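Home | Care | Pouring | Parts | Contact

Section 4. Pouring from your Umudel bottle

1. Unscrew the lid and set it aside. The bottle pours poorly with it on — we tested.

2. Stand the cup upright on a flat table. Hold the bottle by its middle and tip it until the neck is over the cup.
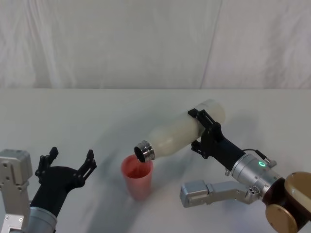
Fig. 4a. Neck above the cup, cup on the table.

3. Leave yourself some clear tabletop. Elbows need more of it than you'd think.
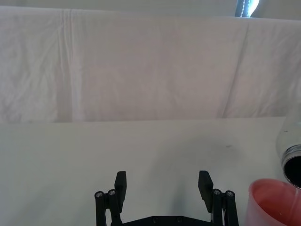

Fig. 4b. Clear tabletop.

4. Stand the bottle up again and wipe the metal threads before closing.
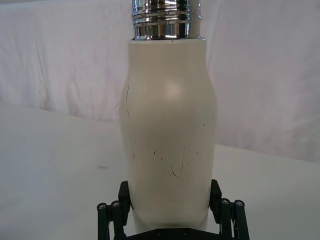

NOTE: Scuffs and scratches in the cream finish are not covered by the warranty. Umut Eren, who reads the claims, has heard about your gravel driveway.

5. Rinse the neck by hand with warm water. 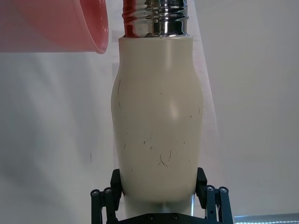
CAUTION: Do not use steel wool. It removes marks by joining them together.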